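Week 6 – Paper grades and moisture (handout, revised Mar 15, 2022)
B. Didenko

Grammage is mass per square metre and says little about stiffness. Two sheets of equal grammage can differ in bulk, and bulk governs bending resistance.

Coloured stock is dyed in the pulp or at the size press. Pulp dyeing gives even colour through the sheet – check a torn fibre edge.

Condition samples before weighing. Tiscombe stock in the lab store is 175 gsm; record the grain direction for each specimen.

Reading: Biwott notes, p. 86.

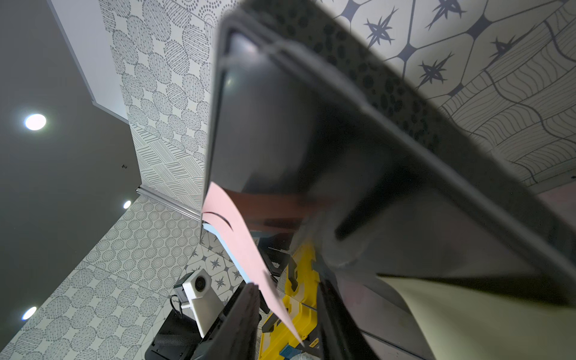

Bring your February weighing sheets to the next tutorial.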